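**Linen and bedding project – February update**
Prepared for the Dhillon family fund by Iveta Murín

What a month! Bedding has now gone into 6 of the guest rooms at Zeder House, and we've spent nearly $600 of the February portion, mostly on thread, binding fabric and a new washing machine hose (the old one finally split).

The donated quilts are lovely to work with. We sorted them by weight first, then by colour, and the grey ones went straight to the rooms with dark timber beds, where they look terrific. Families staying with us get a bedspread plus a spare quilt folded on top, so there's always something extra to pull up at night.
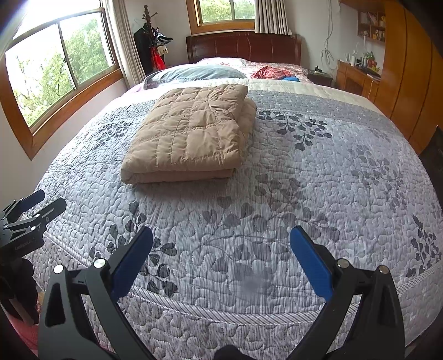

*Grey and white leaf-print bedspread with the folded beige quilt on top.*

Mending is going well too. Two of the heavier quilts had loose binding and the Skuvex Street sewing group took both home – they came back within the week, beautifully done. We'd love to keep that going through winter.

Still to do: pillow protectors for the upstairs rooms, and a proper shelf for the spares. Doltaretti has quoted on the shelving and I've put the quote in the shared folder. I'm also after another 30 pillowcases in plain colours, so the prints can do the work.

The unspent balance carries over to next month. Receipts are in the same folder as the quote.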